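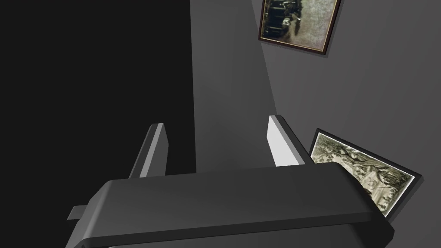 Mihret Kassa meint, man könne sich das ganze Kapitel sparen und das Differential einfach so lange mit Öl füllen, bis es oben wieder herauskommt. Das kann man, und das Gehäuse sieht danach auch entsprechend aus. Wer sein Auto lieber zweimal im selben Zustand auf die Strecke bringt, liest weiter.

7. Kegeldifferentiale befüllen und einstellen (Koech, Chassis im Maßstab 1:10, vorn und hinten)

Zuletzt aktualisiert: 08.05.2018

Das Differential kommt ab Werk montiert und mit einem Fett versehen, das den Transport hervorragend übersteht. Zum Fahren ist es nicht gedacht. Vor der ersten Ausfahrt also einmal zerlegen, reinigen und neu befüllen.

Benötigt werden: Innensechskantschlüssel 2 mm, Silikonöl nach Wahl, Dichtungssatz 822, Papiertücher, Bremsenreiniger, eine Küchenwaage mit Zehntelanzeige und eine Unterlage, auf der man kleine Teile wiederfindet. Der Teppich im Wohnzimmer erfüllt die letzte Bedingung nicht.

7.1 Zerlegen

1. Hinterachsgetriebe öffnen und das Differential samt Antriebsbechern nach oben herausnehmen. Auf die Passscheiben an den Lagern achten. Sie bleiben gern am Lager kleben und fallen ab, sobald man wegschaut.
2. Die Schrauben am Tellerrad über Kreuz lösen. Die Schrauben sind kurz, weich und nachtragend, ein ausgenudelter Schlüssel gehört vorher in den Müll.
3. Tellerrad abnehmen. Sitzt es fest, mit dem Fingernagel rundum anheben. Den Schraubendreher bitte in der Schublade lassen, die Dichtfläche ist aus Kunststoff.
4. Kegelräder, Kreuzachse und Scheiben entnehmen und in der Reihenfolge des Ausbaus ablegen.
5. Alle Metallteile mit Bremsenreiniger säubern und vollständig ablüften lassen. Die O-Ringe dagegen nur abwischen.

ACHTUNG: Bremsenreiniger lässt O-Ringe aufquellen. Ein gequollener O-Ring passt nicht mehr in seine Nut, auch nicht mit gutem Zureden.

7.2 Befüllen

6. Neue O-Ringe leicht einfetten und zusammen mit den Antriebsbechern einsetzen. Die Querstifte müssen vollständig in den Nuten der Abtriebsräder sitzen.
7. Kreuzachse und Kegelräder einlegen und einmal von Hand durchdrehen. Es darf nichts haken.
8. Das leere Gehäuse auf die Waage stellen und auf null setzen.
9. Öl langsam einfüllen, bis die Kreuzachse gerade bedeckt ist. Das Gewicht notieren - beim nächsten Mal erspart es die Grundsatzdiskussion, was "gerade bedeckt" bedeutet.
10. Zehn Minuten warten, bis die Luftblasen aufgestiegen sind. Bei sehr zähem Öl auch länger. Wer die Zeit mit Rühren verkürzt, macht neue Blasen.
11. Bei Bedarf bis zum notierten Gewicht auffüllen. Dann Papierdichtung und Tellerrad auflegen und die Schrauben über Kreuz in drei Durchgängen anziehen, handfest.

Hinweis: Beide Antriebsbecher müssen sich nun gleichmäßig gegeneinander drehen lassen. Läuft das Differential abwechselnd leicht und schwer, sitzt meist ein Querstift schief. Zurück zu Schritt 6, mit Bedauern.

7.3 Welches Öl wohin

Dünneres Öl vorn gibt mehr Lenkung beim Einlenken, zäheres zieht das Auto gleichmäßiger aus der Kurve. Hinten sorgt dünnes Öl für ruhiges Fahrverhalten auf glattem Untergrund, während zäheres Öl mehr Vortrieb bringt und gelegentlich eine Drehung, die man nicht bestellt hat.

Auf dem Teppich in Plostville fährt man üblicherweise eine Stufe zäher als draußen in Zusside. Joon-young Ha hat in Votancombe einmal vorn und hinten vertauscht und den Lauf trotzdem beendet, was als Empfehlung nicht ausreicht. Immer nur ein Differential auf einmal ändern und mindestens einen vollen Akku fahren, bevor geurteilt wird.

7.4 Einbau und Spiel einstellen

12. Differential einsetzen. Die Passscheiben kommen dorthin zurück, wo sie waren. Wer es nicht mehr weiß, beginnt mit je einer pro Seite.
13. Das Zahnflankenspiel prüfen: Ein kleines, eben noch fühlbares Spiel ist richtig. Dreht sich der Antrieb rau, eine Scheibe von der Tellerradseite auf die andere umsetzen. Klappert er, umgekehrt.
14. Getriebedeckel schließen und die Schrauben nur so fest anziehen, dass die Lager frei laufen.

ACHTUNG: Schraubensicherung nur bei Schrauben verwenden, die in Metall greifen. In Kunststoffgewinden richtet sie Schaden an, und das Gehäuse (Teil 1459) gibt es nur als kompletten Satz.

7.5 Wartung

Öl nach jedem Rennwochenende kontrollieren, bei reinen Freizeitfahrern genügt ein Wechsel vor der Hallensaison im Oktober. Schwarzes Öl ist verbraucht, silbern glitzerndes enthält Teile des Differentials. Im zweiten Fall die Kegelräder austauschen und Schritt 7 künftig nicht überspringen.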